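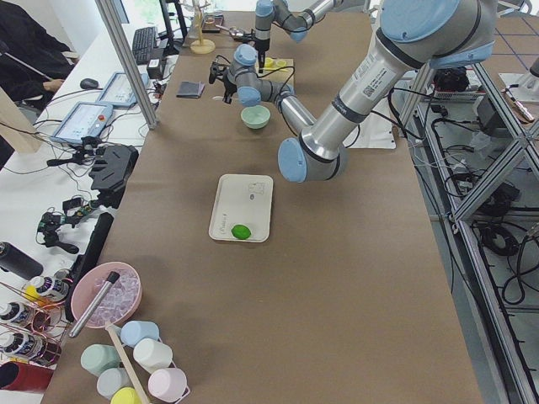 Home Gallery Articles Contact

The Long Table: Small Things on Brown Paper

03/06/2019
By Adi Siregar

I started to collect small kitchen and table objects in October, when I moved to Mangundap and my new place had almost no cupboards. In the beginning everything stayed in one box. Then a friend gave me a roll of brown paper, 15 meters, and I began to lay the objects out on it, a few at a time, to see which ones I like to look at and which ones I only keep from habit. This page is for the ones I like.

I am not a professional. I buy most of the things at the Dadier market, where the price is usually written on a piece of tape and you can ask for less if you are polite. Please forgive my notes if they are too short or too long.

The white tray

A rectangular tray with raised rims. It has small hand-drawn marks on it, a little sketch near one corner and some faint writing lower down. I was told I should clean them away, but I prefer it with the marks. A plain tray I can find in every shop.

The lime

Bright green, and it sits very well on white. I learned that one fruit on a tray is enough for me. With two I start to arrange them, and then half of the afternoon is gone.

The mint-green bowl

It is small, and I like it best empty. The color is softer than the lime, so I put them apart on the paper and let the brown come between. For serving it is good for salt, or for peanuts if you have only one guest.

The dark folded thing

It looks like a wallet, and visitors always ask about it. I keep it on the table for the dark color. Next to the bowl it makes the green look cleaner.

The cup tree

A wooden stand with a round base and thin branches. I paid 90 for it, which my sister says is too much for a stand without cups. The branches make a nice line when the rest of the table is so flat. A small metal utensil, something like a spoon, lies close to it.

The little board

Wood, with two round yellow things on top. I put it at the far end so there is one warm color to look at when your eyes have traveled over all the paper.

About the paper

Several people wrote to ask where it comes from. The first roll was from Posis, the second from Boltine, and the second is a bit thicker. Both take a fold mark very easily, so I roll it up again from the same side each time. Tape it under the table edge and not on top, or the tape will shine in your pictures.

If you have a tray with old drawings or writing on it, I would be happy to see it. Write to me with a picture and the city where you found it.

Contact | Copyright Adi Siregar | Back to top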